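The light table

15 January 2025

I've had the same desk-shaped problem in every place I've worked, which is that a flat surface fills up. I moved into the Havent building last February and bought a table for the middle of our room, and I've been meaning to write about it since then. A few people who read the post on shelving asked what I ended up with, so this one is mostly about the table and how I keep it clear.

The table is from Garow. It has a light wooden top and white legs, and the ends of the top are rounded. I paid 400 dollars for it secondhand from Shahnaz Sivakumar, who was closing her studio on the other side of town and had two of them. She kept the better one. Mine had a ring on it from a paint can, which came off with dish soap and some patience.

I wanted a light top for two reasons. The floor is brown planks and so is the paneling on the back wall, and a dark table would have made the middle of the room heavy. The other reason is dust. Dark tops show it by lunchtime. I had a black glass desk for years and wiped it twice a day and it still looked like a shelf in a garage.

The whole floor is 3,000 square feet and we share it. There's a beam running across the ceiling and tube lights in rows, so it stays bright even in winter when the windows don't do much. I stood the table out on the open floor, away from the walls. Soledad Gallardo thought it should go against the paneling with the long one. We tried it her way for a week. You could only get at one side, and everything got pushed to the back and stayed there. We moved it out again.
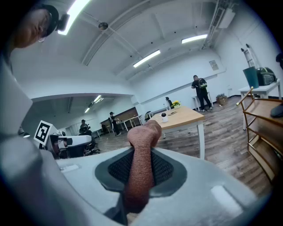
How often does a table like this need a proper wipe?
Once a day is enough if nobody eats at it, and after every meal if they do.

I keep very little on it now. The flowers stay at the far end, the yellow ones in the small white pot with the printing on the front. The small white unit with the black dome has its place too, and it needs power, so there is a cable. Phones get put down there and picked up again. Everything else goes somewhere else at the end of the day: pens, mugs, tape, mail, the scissors that belong in the kitchen.

The plant was Soledad's idea and I was against it for a while. I thought it would be one more thing to lift when wiping. It is one more thing to lift, but it also stops people from stacking boxes at that end, so I've come around.

The cable

If you put a table in the middle of a room, you have to get power to it. There's no outlet in our floor. I measured from the nearest one and needed 13 feet with enough slack that the table could be shifted for sweeping. I bought a white cable, and I'd probably do the same again, though against brown planks a white cable is easy to see. I told myself that was safer. A brown one would look better and somebody would catch a foot in it.

I've tried these ways of dealing with it:

Taping it to the floor. It held for a few weeks, then the tape edges picked up dirt and lifted. Getting the glue off the planks took an evening.

A rubber cable cover. Fine, except the chairs don't roll over it well, and people with carts complained.

Clips down a table leg. Still the best one. The clips I bought were too tight for the plug end, so you have to feed the cable in from the middle. I've taken them off for now to move the table, and haven't put them back.

Leaving it loose. This is what happens when I don't do any of the above, and it's the most common state of things. The spare length ends up in loops on the tabletop and the rest goes over the side and off across the floor.

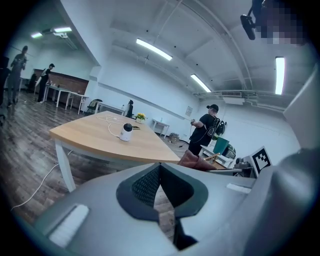
Wiping it down

I've gone through a few products. The Clonero spray worked but left a film you could write in with a finger. The Peñalver soap, the one in the flat tin, is better and smells like an old school. Most days I use a damp cloth and nothing else, and I go over it a second time with a dry one.

The cloth matters more than the soap. Paper towels shed on a wooden top. White cotton cloths look terrible after a few days and then people throw them out. I now buy brown ones, which hold up and don't show coffee. I had 23 of them in the last pack and I think half are still around. The rest went home in somebody's bag or are behind the radiator with the missing teaspoons.

I fold the cloth in quarters and start at the end away from the plant. Go along the length of the table, never in circles, and turn the cloth to a clean side when you reach the other end. Lift things. I used to wipe around them, and after a month there was a pale clean table with darker outlines where everything stood. The coils of cable are the annoying part. Dust sits under them, and if you just push them aside you take the dust with them. Pick up the whole bundle in one hand, wipe with the other, put it back.

The edge gets forgotten. The top is rounded at the near side and that's where forearms rest, so it picks up more grime than the middle does. I run the cloth along it last, pinched over the edge between finger and thumb.
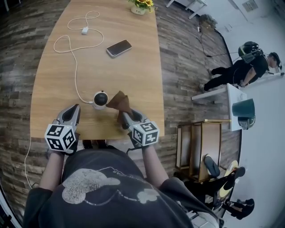 What I'd change

I'd like a hole in the top for the cable, with one of those plastic rings. Shahnaz had one drilled in hers and the result is neat. I've had the drill bit for months. It's a nice top and I don't want to get it wrong, so I keep leaving it.

I'd also like a tray. The adapter sits right on the wood at the moment, with the cord wound around it, and it slides whenever someone pulls on the cable. A shallow tray would hold the adapter and the coils together and make the wiping faster. I looked at a cork one and at a metal one. The metal one would scratch. The cork one was too small by the width of a plug.

The dark chairs need felt on their feet as well, but that goes on the list for the floor, and I'll do the floor in a separate post once I've figured out what took the shine off by the door. If you know how to treat wood-look planks without making them slippery, leave a comment. Someone suggested vinegar last time and I'd like a second opinion before I try it.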